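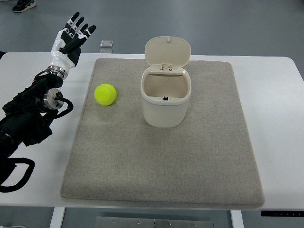
Noémie Carrier has spent most of her working life on the part of a robot that decides what to do next. At Fendatier she leads the planning software, a program called Citoson, and she speaks of it with patience, like a teacher speaking of a slow but honest pupil. The task her team has used since January is a small one: a tennis ball, a cream-colored bin with its lid open, a felt mat on a white table, and one arm with a hand of many joints. "People ask when we will do something difficult," she told me. "I answer that this is difficult. The planner must decide where the hand should be before it goes near the ball, and this decision is already half of the work."

I met her in the office in Brarkby, together with Ok-hee Seo, who writes the perception side. Seo's module is named Cheon. It takes the camera picture and gives back a list of objects, each with a position and a number for how sure it is.

"In the beginning Cheon gave one position and Citoson believed it," said Seo. "If the position was wrong, the plan was also wrong, but it looked very confident." Now the two programs exchange estimates 12 times per second, and the planner may refuse to move when the numbers are poor. 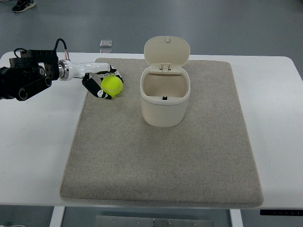

The ball in the hand, over the felt mat, with the open bin to its right.

Carrier explained that carrying is planned separately from grasping. When the fingers close around the ball, they hide a part of it from the camera, and Cheon becomes less sure. The old version took this as a sign that the ball was lost and started the search again.

"It was holding the ball and looking for the ball," Carrier said. She corrected this with a simple rule: while the finger joints report that they are stopped by something, the object is treated as attached to the hand. 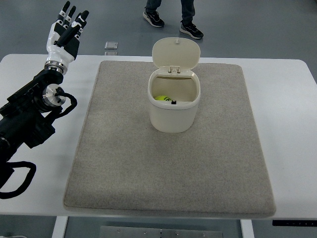

The rule brought its own trouble, Seo added, for the planner must also know when to let the object go from its memory. They tried seven versions of the release test. The one they kept compares the joint angles with the last camera estimate and waits until both agree. It is slower than Carrier would like.

I asked how they test such changes. Every change runs first in simulation, 3000 times, with the bin moved a little each time. Only then does it go to the real arm. Seo does not trust the simulation too much — the light there is always kind, she says, and the felt has no fibers.
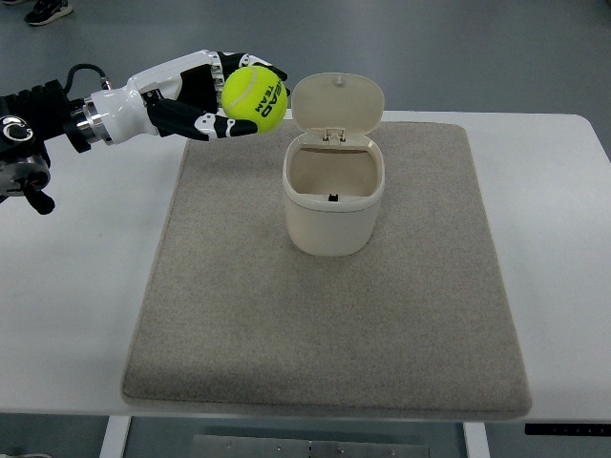
Ball and open bin, with the curled fingertips close to the raised lid.

The lid is the subject on which they still disagree. Carrier would like Citoson to treat it as a wall, with a fixed margin that the fingers may never enter. Seo prefers a margin which grows when Cheon is unsure and shrinks when it is sure. "With a fixed wall you reject good plans," she said. On her last comparison, roughly 70 percent of the rejected plans would have passed the lid safely. Carrier has seen the same table and reads it differently. "I look at the other part," she said.

For the moment both methods are in the code, behind a switch, and whoever starts the run must choose one. Carrier's next job is the log viewer, where a refused plan still appears only as a line of red text. She wants it to show which object caused the refusal and how sure Cheon was at that time. Seo has asked for the same thing since the spring, and she has already written her half.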